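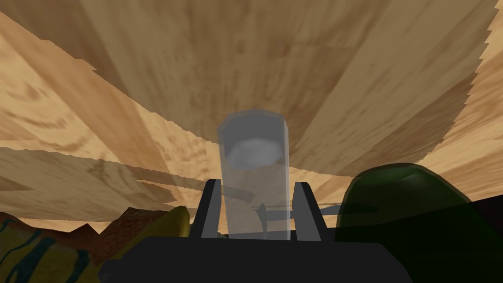
Gripper on the glass cylinder, simulated scene.

Teaching by Remote Control: Questions We Keep Getting

Is this going to teach a robot to do my dishes?

No. Please stop asking Tadhg at the front desk. What we do at Arlow is sit a person down with a hand controller, have that person steer a simulated arm through a small chore, and save every move. Later a program is trained on those saved moves and we find out if it can do the chore alone. Sometimes it can. I have been here long enough to be unimpressed by "sometimes."

Why simulated? Wouldn't a real arm be better?

It would be better in the ways that matter and worse in the ways that cost money. A simulated glass can be dropped all afternoon. The catch is that simulated glass only behaves the way somebody told it to behave. Friction is a setting. Weight is a setting. If those are off, you've taught the robot how to handle a material that doesn't exist, and you may not find out until you move to hardware.

How many demonstrations does one task take?

Vendors love this question. Truvisa told us 63 would do for a single pick and place. We recorded 144 of one grasping task and I still wouldn't bet lunch on the result. The number means very little until you know how different the demonstrations are from each other. If you do the same reach over and over with the cup in the same spot, you have one demonstration and a lot of copies.

Who does the steering?

Mostly Huiling Xia and Shengli Xiao. Both are good, and they're good in different ways, which causes trouble. Huiling comes in slow and closes late. Shengli closes early and corrects after. Train on the two together and the program can end up splitting the difference, and the middle of two good grasps can be a bad one. We now tag every recording with the operator's name. We should have done it from the start.

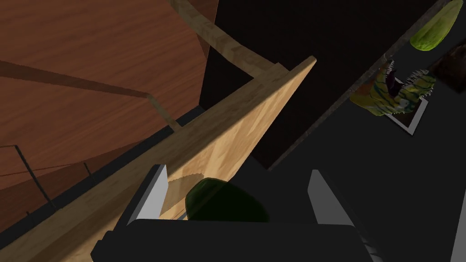 Dark green object between the fingers. The plank lies just beyond.

Can the operator see what they're doing?

Less than you'd think. With a view looking out past the fingers, you get a lot of gripper and not much of anything else. Depth is the hard part. People new to the controls tend to stop short, then creep forward, then stop again, and all of that creeping goes into the training data. The program doesn't know that the pause was a person squinting. It learns the pause.

We give new operators 2 practice sessions that get thrown away. Deming Zeng thinks that's wasteful. He's welcome to clean the data himself.

Do you delete the bad runs?

We delete runs where the controls dropped out. We keep clumsy ones if the operator recovered, and we mark them. There's an argument that a robot needs to see mistakes being fixed, and I half believe it. What I don't believe is a success rate from a lab that won't say how many runs it threw out first. Ask for that number. If they change the subject, you have your answer.

What about guiding the arm by hand instead?

You can do that with a real arm: grab it, move it, let it record. It's easier to learn and people like it. It also puts your own arm in the camera's view, and you can feel things through the metal that the robot may have no sensor for. We tried it with a loaner from Delleck and went back to the controllers. Other groups went the other way and seem happy.

Why is glass a problem if it's only a grasp?

A clear cup shows you whatever is behind it. The wood shows through the walls, and so does any clutter on the far side, so a program that works from pictures has to sort out which edges belong to the cup and which belong to the table.

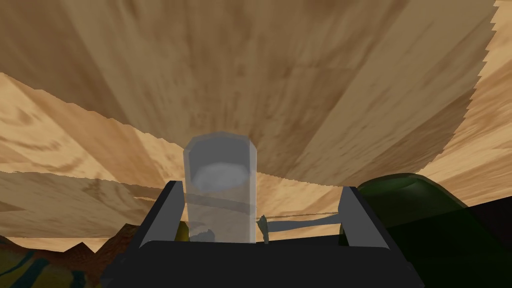 Then there's the question of when to call it a grasp at all. Our script used to count one as soon as the cup was between the fingers, and the numbers looked wonderful. Zhiqiang Jin changed it so the cup has to be lifted and stay up. The numbers got a good deal less wonderful. Nothing about the robot had changed.

Will training on one set of objects carry over to others?

A little, if the new ones are close in size and shape. Anyone who promises you more should be asked to show it, with objects you brought yourself, while you stand there.

Can I come in and try the controls?

Yes, mornings only, starting again in June. Write to Song, who keeps the sign-up sheet. Your runs won't go into the training set, so don't worry about being bad at it.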